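Home | News | Projects | People | Subscribe

Teaching by remote: a month of driving Zunduvow
1 March 2022, by Giorgia Sorrentino
2 min read

If you've walked past our desks lately and seen somebody waving a pair of hand controllers at a screen, that was work! Since the new year we've been teaching Zunduvow, our simulated two-armed robot, by steering it through chores ourselves and saving every run. So far we have 85 good ones, which is 11 more than I'd hoped for by now.

Thư Nông has been our best driver by a mile. She moves slowly, opens the gripper well before she gets close to anything, and almost never has to back up. I rush, and you can see it in my recordings (three of mine went straight in the bin). We both got much better once we agreed to stop talking while driving.

The rooms are my favorite part. Dimier, our scene builder, mixes wall tiles, furniture and camera tilt so that the robot doesn't learn one tidy living room by heart. Some of the results are pretty loud, and I love them.

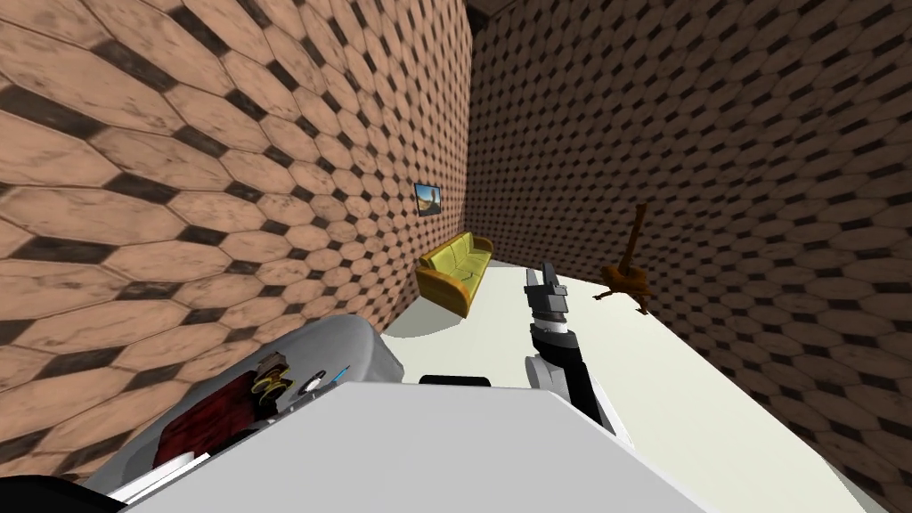 Tilted views were hard on us at first. Your hands want to go straight up and the arm heads off toward a wall, so we now give new drivers seven practice runs before we save anything. Thư has also written a short page on resting your elbows, and please read it, your shoulders will thank you.

We'd love more drivers for April, and no experience is needed. Sessions are short and we have a spare set of controllers. Drop either of us a note if you'd like a turn.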